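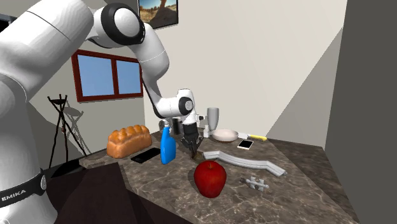
A robot arm above a marble countertop.

Why Do Ants Come Indoors?

Ants live together in large families called colonies. A colony in a garden may hold some 3,000 ants, and almost all of them are workers. Their job is to look for food and bring it home.

A worker that is looking for food is called a scout. When she finds something sweet, such as a drop of syrup, she carries a little of it back to the nest. As she walks, she leaves a trail of scent on the ground. Other ants smell the trail with their antennae and follow it - each one adding more scent on the way.

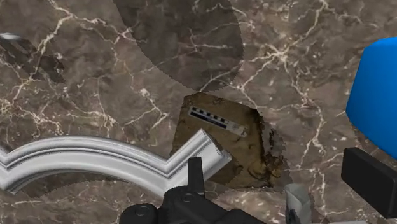 When the food has been used up, the ants stop marking the trail and the scent fades. Wiping the trail away with soapy water also makes it hard for them to find the route again.

Most ants that visit homes do little harm. Outdoors they are useful animals. They loosen the soil, carry seeds and clear away dead insects.

How can you help at home?

Put lids on jars of honey and jam.
Sweep up crumbs after meals.
Rinse pet bowls when your pet has finished eating.
Tell an adult if you see a line of ants, and look for the gap where they come in.

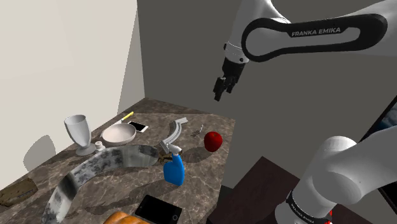
Never touch ant bait or sprays. These products can be dangerous to children and pets, and only an adult should handle them.

Words to know
Antennae: the two feelers on an insect's head.
Colony: a group of ants that live and work together.
Scout: a worker ant that searches for food.

Text: Rekha Kotian
Checked by: Gangadharan Thampi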